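Notebook - turf plots, thatch and drainage
2 December 2019

Picking up from the last entry, where I left the infiltration numbers half copied. Vilgot Kristiansen has the other clipboard, so the values for the lower plots are his and the upper ones are mine.
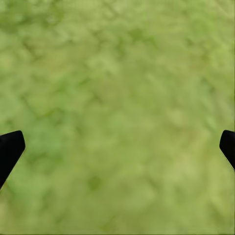

The question is still whether the slow drainage on the lower plots comes from the thatch or from the soil under it. Wenche Grønli thinks soil. I have been saying thatch since February and am less sure now.

Method, same as before. Double ring, inner ring driven 2 inches, outer ring the same depth. Pre-wet both rings, let them drop once, refill, then start the clock. Readings at 5-minute intervals until three in a row agree, and that rate goes in the book. Vilgot stopped after two matching readings on plots 3 and 4. I have marked those with a star and we should redo them before they go in any table.

Upper plots, final rate in inches per hour:
Plot 1 - 1.9
Plot 2 - 2.2
Plot 6 - 1.7

Lower plots:
Plot 3 - 0.6 *
Plot 4 - 0.4 *
Plot 5 - 0.7

Plot 5 is the one that bothers me. It was dethatched in the fall with the Jukeck machine, two passes at right angles, and it drains hardly any better than plots 3 and 4, which were left alone. If thatch was the main problem, plot 5 should be up closer to the upper group.

Took cores to check. Thatch depth, average of four cores per plot, measured uncompressed from the crown down to the first mineral soil:
Plot 3 - 0.8 inch
Plot 4 - 0.9 inch
Plot 5 - 0.3 inch
Plot 2 for comparison - 0.7 inch

So plot 2 has nearly as much thatch as plot 3 and drains more than three times as fast. That goes to Wenche's side of the argument.

Split the plot 4 cores lengthwise on the bench. There is a gray band between 2 and 3 inches down, tight, with almost no roots through it. Roots reach the band and turn sideways. Same in plot 5, a little thinner. Nothing like it in plot 2. The band feels silty between the fingers and dries to a hard plate. My guess is it came in with the old Wikström sod, which was grown on something finer than our base. The delivery slips only say "field grown." Wenche has written to ask them what the field was.

Note on driving the rings: if the bottom of the inner ring stops right in or on that band, we may be measuring the band and nothing else. Ought to try one run on plot 4 with the ring driven to 4 inches. Rings are 9 inches tall, so there is room.

Bulk density samples from the same spots went in the drying oven overnight. The Ikimer oven was reading high again, so I used the glass thermometer on the middle shelf and set the dial by that. Dry weights, less the cans, came out very consistent for plot 2 and all over the place for plot 4. One can in the plot 4 set had a stone in it big enough to throw the figure off. Dropped that can, kept the note. Will calculate the densities when I have the can volumes again. They used to be taped inside the cupboard door and the tape has let go.

Seed order. The Gekach invoice came to 1,408 for the whole lot, freight included. They substituted a different perennial rye for the one we asked for and gave us the same price. Germination on the tag is 87 percent, lower than what we had last time. I put a paper-towel test on the windowsill, 30 seeds, to see if the tag is fair. Check in a week. If it comes in low I will bump the overseeding rate on the lower plots and leave the upper ones as planned.

Mowing height. Vilgot wants to drop it to 2 inches for the trial. I would stay at 2.5 through the spring on the lower plots - the roots are shallow enough already with that band there. We can talk about it when the ground is firm enough to mow at all.

Hollow tines. The set we have only goes to 2.5 inches, which gets into the band and stops. No use for this. Need the 4-inch set, or else rent a deep unit for a day. If we pull cores through the band and fill with sand, plot 5 is the best one to try first, as the thatch is already out of the way and we would only be changing one thing. Plot 4 stays as it is for the control. Please nobody aerate plot 4.

Sand: what is left in the bin is the coarse bedding sand, too sharp and too mixed in size. Want the washed medium. Ask for a sieve sheet with it this time.

Small stuff:
The soil probe has a bent foot step. Still usable, pulls to the left.
The outer ring on set B leaks at the weld when it is filled past the mark. Keep it below the mark or use set A.
Plot stakes on the lower side are leaning, and the number on 5 is hard to read. Repaint.

To do next:
Redo plots 3 and 4, three matching readings each.
One run on plot 4, ring at 4 inches.
Find can volumes, finish densities.
Texture by jar test on the gray band, plots 4 and 5, with plot 2 soil from the same depth alongside.
Price the 4-inch tines against a day's rental.

Vilgot, the plot 6 page is in your binder, I think. I need the start time off it.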